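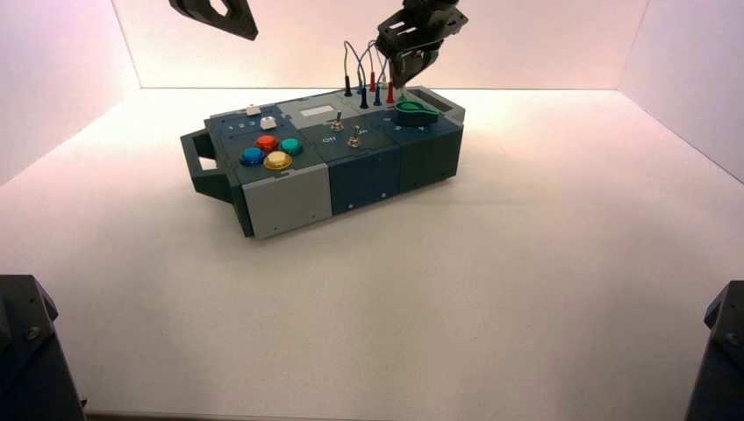
Junetti Modular Board: Progress Report to Rathjen
October 2026

Work package 2 covers the module plates and their joints. The button section is final: four round push buttons in red, green, blue and yellow, on the same plate footprint as before. The toggle switches carry over from the February build. Six plate types are released for production and 13 sets have been cut.

Patch wiring remains open. Sockets and wires share a color code, and the black, blue and red wires each join two sockets of their own color. Insertion testing stands at 32 of 40 planned cycles per socket.
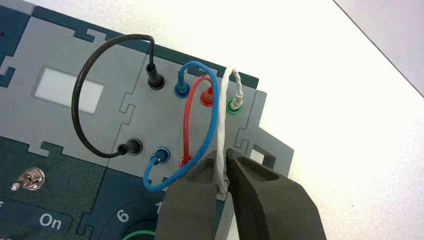

Troston asked in its written review whether color alone is enough to identify a pair, and requested a raised mark beside each socket. The change requires a new plate mold. A quote from Sornwood is pending and is not in the current budget.

The slider plate has two parallel slots with a printed scale from 1 to 5 between them. Numeral height is unchanged. 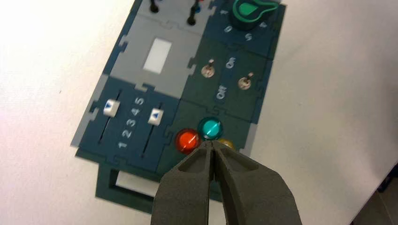 Cap travel will be measured at both ends of the slot once the remaining socket cycles are complete. The rotary knob is tested on the same fixture and follows directly after. No change to the delivery schedule is requested for this period.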